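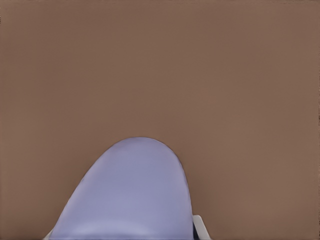
Plernora opens its simulation lab to visitors in Pedley

PEDLEY, May 1, 2024. Plernora held an open day at its Pedley offices, where visitors could watch a simulated pair of robot arms handle cups and a wire rack on screen and then try the controls themselves. The company said 73 people signed in.

The demonstration ran on Neltitent, the software Plernora uses to rehearse kitchen and dishwashing jobs before any hardware is switched on. Two white arms share a brown table. The job on show involves lavender and pink cups, a yellow wire rack with white pegs, and a pale yellow tray.

Agathe Guillot, who leads the simulation team, took questions between runs. She said the cups are harder than they look.

"A cup on its side can roll when you touch it, and the rim gives you very little to hold," Guillot said. "We spent most of the winter on that."
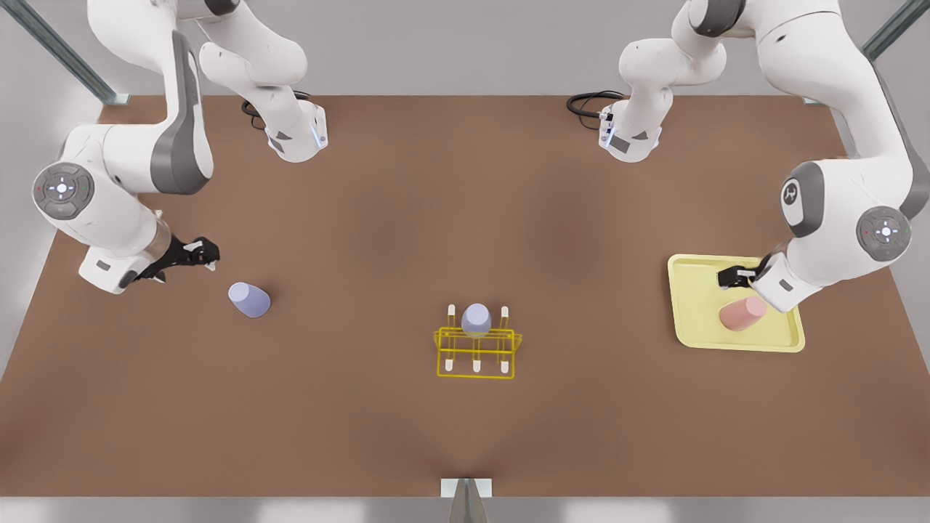

Her team has recorded 3,424 runs of the task so far, with an operator steering both arms by hand controls. Of those, 744 were set aside for checking new versions of the software. Visitors' attempts were not added to the total.

Each person who wanted a turn got 20 minutes at one of the two stations set up near the entrance. Several asked about switching between the overall view and the close views from the grippers. Guillot told them that new operators tend to stay with the wide view too long and lose track of the fingertips.

Plernora plans to move the same task onto real arms at Talpur, its test site, in June. Guillot said the first weeks there will go to measuring how far the real cups behave differently from the simulated ones.

A second open day has been discussed but has no date. Schools that want to arrange a separate visit can write to the Pedley office.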